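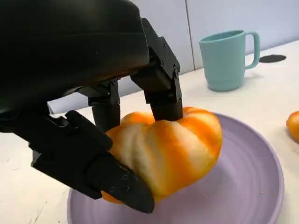
세 손가락 그리퍼가 연보라색 접시 위의 호박 모양 물체를 감싸고 있다. 덜월리 테스트 주방.

카라보 무들리는 점심 배식이 끝난 뒤의 두 시간을 가장 싫어했다. 회수대에 접시가 밀려들고, 접시마다 남은 것이 다르고, 그걸 하나씩 집어내야 세척기를 돌릴 수 있다. 손목이 먼저 나가고 그다음이 허리다. 급식 업체 울우드(Wullwood)에서 6년째 회수대를 맡아 온 그에게 지난 7월부터 새 일이 생겼다. 로봇에게 접시 치우는 법을 가르치는 일이다.

"처음엔 제가 뭘 가르치나 싶었죠. 저는 컴퓨터도 잘 못 다루는데요. 그런데 엔지니어들이 자꾸 물어봐요. 이건 왜 위에서 안 집고 옆에서 집느냐고. 생각해 본 적이 없는 질문이라 손을 다시 움직여 봐야 대답이 나와요."

장비는 덱스(Dekix)라는 작은 회사가 만들고, 시험은 울우드의 덜월리(Dunleavy) 사업장 한쪽에서 이루어진다. 가 보면 생각보다 훨씬 소박해서 놀란다. 하얀 탁자에 접시와 머그잔이 놓여 있고, 검은 손가락들이 그 사이로 내려온다. 그런데 이게, 보고 있으면 눈을 뗄 수가 없다! 골이 깊게 파인 둥근 물체는 사람에게는 아무것도 아니지만 기계 손에는 꽤 까다로운 상대다. 손가락 끝이 골에 걸리느냐 능선에 걸리느냐에 따라 힘이 달라지고, 밑에 깔린 접시까지 건드리면 일이 커진다. 손가락이 천천히 오므라드는 동안 나도 모르게 숨을 참고 있었다.

여름 동안 기록된 집기 동작은 모두 3694회. 무들리는 그중 실패한 쪽을 더 열심히 본다. 퇴근 전에 엔지니어 두 명과 화면 앞에 앉아 어디서 미끄러졌는지, 사람이라면 어느 손가락을 먼저 댔을지 이야기한다. 이 자리가 재미있다. 엔지니어는 각도와 토크를 말하고 무들리는 "거긴 물렁할 때가 많아요"라고 말한다. 며칠 뒤 시험해 보면 무들리의 말대로 바꾼 동작이 들어가 있다.

물론 모두가 반기지는 않았다. 도입 소식이 처음 돌았을 때 휴게실 분위기는 무거웠고, 사람을 줄이려는 것 아니냐는 질문이 설명회 내내 나왔다. 울우드는 시험 기간에 회수대 인원을 줄이지 않겠다고 서면으로 약속했다. 시험이 끝난 다음은 아직 정해지지 않았다. 무들리도 그 부분은 돌려 말하지 않는다. "불안하죠. 그래도 모르는 채로 불안한 것보다는 옆에서 보는 게 나아요. 저게 뭘 못하는지는 제가 제일 잘 알거든요."

달라진 것은 벌써 있다. 회수대 직원들은 이제 교대로 시험 탁자에 들어가고, 그 시간은 정규 근무로 계산된다. 같은 자세로 서 있는 시간이 그만큼 짧아졌다. 접시를 놓는 간격과 방향을 맞추는 요령도 생겼는데, 로봇 때문에 시작한 이 습관이 사람끼리 일할 때도 편해서 일반 회수대로 번졌다. 이웃 사업장인 플래티어(Flatier)에서도 견학을 다녀갔고, 그쪽 직원들이 가장 오래 붙잡고 물은 사람은 엔지니어가 아니라 무들리였다고 한다.

속도는 아직 사람을 따라오지 못한다. 무들리가 몇 초면 끝낼 접시를 로봇은 한참 들여다본다. 겹친 그릇은 시험 항목에 들어가지도 못했고, 국물이 남은 그릇은 그보다 더 뒤의 일이다. 그래도 그는 탁자 앞에 서면 말이 빨라진다. 손가락이 물체에 닿는 순간을 가리키며 "지금, 지금 봐요" 하고 나를 잡아당긴다. 다음 주부터는 머그잔 손잡이를 연습시킬 차례다. 손잡이가 어느 쪽을 보고 있든 잡을 수 있어야 한다며, 그는 벌써 잔을 이리저리 돌려 놓아 보고 있었다.

2020년 8월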